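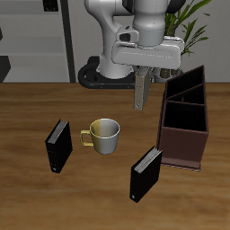

Tremar publica regras para ensaios de braços robóticos em simulação

Novembro, 9h40 | Por Anayeli Quintero

A Tremar, associação de empresas de automação, publicou um guia de boas práticas para ensaios simulados de braços robóticos em tarefas de mesa, como arrumar livros ou deslocar canecas. O documento entra em vigor para os membros no início do próximo ano e tem sete capítulos.

A regra principal diz respeito à divulgação de resultados. Quem anunciar uma taxa de êxito terá de indicar se foi obtida em simulação ou com equipamento físico, quantas tentativas foram feitas e quais as posições iniciais dos objetos. O mínimo passa a ser de 800 tentativas por tarefa. As falhas contam todas, incluindo aquelas em que o braço não chega a tocar no objeto.

O guia pede ainda que os modelos virtuais tenham massa e atrito declarados, e que cada cena seja arquivada com a versão do simulador utilizada. Imagens geradas por computador devem ser identificadas como tal em material comercial.

O texto foi preparado a partir de 2.185 registos de ensaio cedidos pela Fendix e pela Stelleck. Em 795 deles faltava pelo menos um dado necessário para repetir a experiência, na maioria dos casos a posição de partida do braço.

"Dois laboratórios com o mesmo ficheiro devem conseguir chegar ao mesmo número", disse Danuta Sikora, coordenadora do grupo de trabalho. Segundo Sikora, a passagem para ensaios físicos continua a exigir uma avaliação de risco própria, que o guia não substitui.

A adesão é voluntária para empresas de fora da associação.

Comentários (3)

rui_m: E quem verifica? Se cada empresa arquiva as suas próprias cenas ficamos na mesma.

Teresa F.: 800 tentativas em simulação faz-se numa tarde. Gostava de ver o mínimo para o robô físico.

oficina22: O atrito declarado já é um avanço. Alguém sabe se há versão em inglês?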